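Fetard opens its second refill shop, and yes, it's in Wultmont

11/11/2025

WULTMONT. I've been itching to write this one for months, so forgive me if I go on a bit. Fetard, our little pen, ink and paper business, is opening a second shop at 23 Rivadeneira Street in Wultmont, and the doors open at ten in the morning the day after this goes out. There will be coffee. There will also be far too many cookies, if my past ordering is any guide!

If you already know us from the Skondalitz shop, you can probably skip this paragraph. For everyone else: we sell writing things that can be filled up again. Markers, fountain pens, rollerballs with decent cartridges, bottled ink by the ounce, and notebooks whose covers you keep while you swap out the pages. You bring in a dried-up marker, we pop in new ink and a fresh tip if it needs one, and you go home with the same marker. I started doing it from a folding table at the Skondalitz spring market one April, mostly for teachers, and it got out of hand in the nicest way.

Teachers are still most of our mornings. They come in before school with a shoebox or a zip bag full of whiteboard markers and go off to get a bagel while we work through them. I love those mornings. You learn a lot about a person from which color they run out of first (red, for the English department, every single time).

The Wultmont shop is bigger than the first one, which wouldn't be hard. It used to sell lamps, and the old owners left us a wall of shallow shelves that might have been made for ink bottles. We've painted it a green that looked much calmer on the sample card. The refill counter runs along the front window so people waiting for the bus have something to look at, and there's a long table at the back where you can sit down and try anything we carry before you buy it. Please do sit down. I get nervous when people test a pen standing up, on the back of their hand.
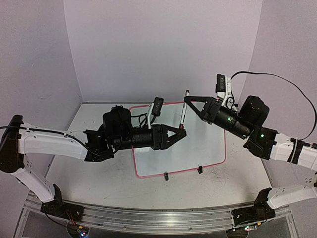
Prices are the same in both shops. A marker refill is 2 dollars, any color, with a new tip thrown in. If you'd rather leave a whole classroom set and collect it the next day, we can do that too, just put your name and a phone number on the box. We can't refill permanent paint markers yet. I know, I know, people ask every day, and I promise we're working on it with our ink supplier.

Now for the opening offers. The first 100 people through the door get a free marker refill, no purchase needed, and you don't have to be a teacher. We're also putting together 100 starter boxes for local classrooms, each with four refillable whiteboard markers, a bottle of black ink and a cloth eraser. Any Wultmont school can ask for one at the counter or by email, one box per classroom please, until they run out. Home schoolers and after-school clubs count as classrooms, before you write in to ask (two of you already have).

We'll be running the Beginner's Ink Hour in Wultmont as well. It's a free evening session where you learn how to clean a fountain pen, fill it without turning your fingers blue, and figure out why it's skipping. Wear something you don't care about. We start with a small group and there's a sign-up sheet by the register. The Skondalitz sessions carry on just as they were, and so does the Skondalitz shop, same hours, same wobbly step. A few regulars got worried when they heard we were moving. We're not moving! There are just going to be more of us.

On that note, we're still hiring for Wultmont. We need one full-time person for the refill counter and one part-timer for afternoons. You don't need shop experience, but you do need to be patient and not mind ink under your nails, because it never really leaves. Drop in with a resume, or a letter, which I'd honestly enjoy more. Handwritten letters get read first and I'm not even sorry.

Opening hours in Wultmont will be ten to six, with a late closing at eight on Ink Hour evenings. There's street parking out front and a bike rack around the corner by the laundromat. The entrance is level with the sidewalk, and the long table has room for a wheelchair at either end.

Press and school inquiries: please ask for the owner at either Fetard shop, or leave a note at the Skondalitz counter. I'm happy to talk ink for as long as you can stand it, and reporters are welcome to come by before we open on the first morning, when the coffee will be fresh and I'll be looking for the tape.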